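Vorräte und Kleinkram sortieren — schnell, ohne neue Möbel

Stand 3. September, ergänzt um ein paar Sachen aus den Kommentaren.

Vorweg: erst alles raus. Wirklich alles, auch das Zeug hinten im Spülschrank. Auf einen Tisch oder den Boden, dann sieht man, was man doppelt hat. Bei mir: Schwämme. Immer Schwämme.

Dann grob trennen. Essen, Trinken, Putzen, Papier. Mehr Gruppen braucht es am Anfang nicht, sonst steht man abends noch da. Was in keine Gruppe passt, kommt in einen Karton, Deckel zu, Januar draufschreiben. Bis dahin nicht gebraucht — weg damit.

Schwämme: Großpackung ist billiger, frisst aber Platz. Hinlegen statt stellen, dann passt oben noch was drauf. Einen rausnehmen, Rest in der Folie lassen. Gelbe Seite für Gläser und Beschichtetes, grüne nur für Töpfe die das abkönnen. Der alte wandert ins Bad, danach Müll.

Dosen: nach Datum, das Älteste nach vorn. Kleine Dosen mit Aufreißlasche nicht unter schwere Sachen, die Lasche verbiegt sich und dann fummelt man mit dem Löffel rum. Dosen mit Beule sofort aussortieren.

Päckchen und Tütchen: hochkant in eine durchsichtige Box, wie Karteikarten. Liegend gestapelt findet man nie das untere. Box vorher ausmessen!! Meine erste von Zistuvham war einen Fingerbreit zu hoch fürs Regal. Die flache von Plunon passt, Deckel klemmt aber etwas.

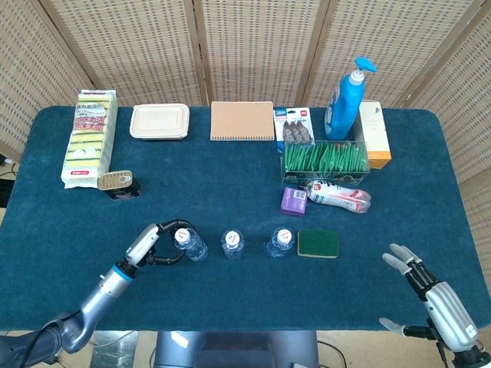

Wie lange darf man kleine Wasserflaschen aufheben?

Ungeöffnet bis zum aufgedruckten Datum, kühl und dunkel gelagert. Angebrochene am selben oder nächsten Tag austrinken, im Sommer lieber gleich. Nicht neben Waschmittel oder Lösungsmitteln lagern, Plastik nimmt Gerüche an.

Weiter mit Flaschen. Wasser immer stehend, in einer Reihe, Etikett egal. Mehr als 6 im Küchenschrank lohnt nicht, Rest in den Keller. Liegend nur, wenn die Flasche noch zu ist, und nie über Papier oder Mehl.

Pumpflaschen: Seife und Spülmittel ganz hinten, die sind hoch und verdecken sonst alles. Pumpe vorm Wegstellen zudrehen, falls das Modell das hat. Sonst Gummiband um den Hals, hält halbwegs. Nachfüllbeutel daneben, nicht drunter. Läuft einer aus, klebt der ganze Boden.

Noch was zum Preis. Bei Clullik kostet der Nachfüllbeutel mit rund 1.000 ml meist weniger als die neue Flasche, aber nicht immer — auf den Grundpreis schauen, nciht auf das Schild.

Blisterpackungen: auspacken. Die Pappe nimmt dreimal so viel Platz weg wie der Inhalt. Anleitung ausschneiden, falls nötig, und mit Klebeband in ein Heft.

Apropos Heft. Ein einfaches Ringbuch an die Schranktür hängen, Stift dran. Was leer ist wird aufgeschrieben, Punkt. App hatte ich auch mal (Feng), nach zwei Wochen vergessen. Das Heft hängt immer noch.

Zurückräumen dann von hinten nach vorn, das Große zuerst. Schrankboden vorher auswischen und gut trocknen lassen.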